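Reading time: 4 min

Unit 4 Handout: Putting Candy Out for a Halloween Evening

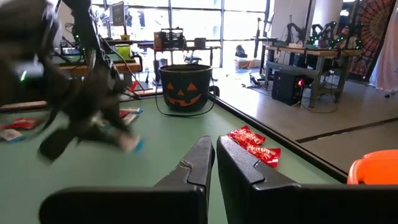
Ayantu Lencho wrote back after the last handout that she has always just tipped the whole bag into a bowl and let the children dig, and couldn't we please talk about why that goes wrong by eight o'clock. We certainly can! It was the most useful note I got all term, and I've built most of this unit on it.

So, to begin with the table. Spread your candy out on it first, before any of it goes into the bucket. I know this feels like an extra step (and you may have small helpers hopping from foot to foot), but wrapped candy lying on a plain surface is so much easier to look over than candy in a heap. A green tabletop is lovely for this, as red wrappers show up on it from clear across the room. Look for torn ends and split seams, and put anything doubtful aside.

Next, the bucket. The jack-o'-lantern kind with a wide rim is my favorite, and I'd stand it toward the far end of the table with the face turned out to the room. Let the handle hang down in front or behind, whichever you like, but do keep it off the opening, or every little hand will catch on it.

Now for filling. Please don't fill to the brim! Halfway is plenty, and you can top up from a box under the table as the evening goes on. At the Zemum hall we went through some 900 pieces last time, and the bucket was never more than half full. Chandrasekhar Pai likes to mix the colors as he goes, a red one and then a blue one, and I've come round to it myself.

For your worksheet, due at the start of the next unit:

Sketch your own table and mark where the bucket will stand, where the line of children will come in and where they'll go out.

Write down how many pieces you plan for each child, and how many children you expect. If you have no idea, use 21 and adjust later.

Bring a few wrapped candies for the sorting practice. Any kind will do, though nothing with nuts, please.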